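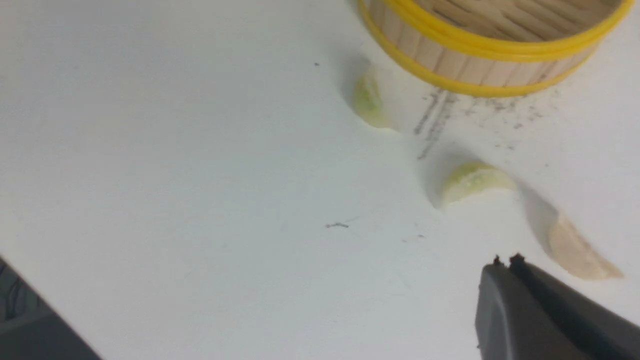 Bamboo steamer on the white table, top right.

Forum > Kitchen > Cookware and Care
Thread: Mold in bamboo steamer joints, drying method?

lumbao_13
Second steamer in a year with black spotting where the slats meet the wall. I rinse with hot water, no soap, then stand it on edge overnight. Kitchen sits at 70 percent humidity in May. Is oven drying safe?

Naveed Janjua
Low oven is fine if the temperature is under 170 F and the door is cracked. Above that the strips shrink unevenly and the floor slats work out of their slots. I give mine 13 minutes, then leave it on a wire rack.

cluststead
Disagree on the oven. Most home ovens swing 25 degrees either side of the set point, so "under 170" means little without a probe. A fan on low for two hours does the same job with no risk of splitting.

Naveed Janjua
A fan moves room air. At 70 percent humidity the bamboo stops drying well before you want it to. I use a probe.

liretti726
What are you lining it with? Bare dumplings leave starch in the gaps and that is what the mold feeds on. Perforated parchment fixed most of it for me.

lumbao_13
Cabbage leaves. No parchment.

cluststead
Cabbage is OK but it doesn't cover the edge. Brush the joints with a stiff dry brush after each use. And store it in the open – mine was in a cabinet over the dishwasher and spotted within a month.

liretti726
Same. Don't oil it either, whatever the Istthorpe care sheet says. Oil goes rancid in steam.

Naveed Janjua
Agreed on the oil. For existing spots, one part white vinegar to two parts water, brush, steam empty, then dry. If it still smells musty, replace it.

lumbao_13
Vinegar done. Trying the fan first, oven if the spots come back.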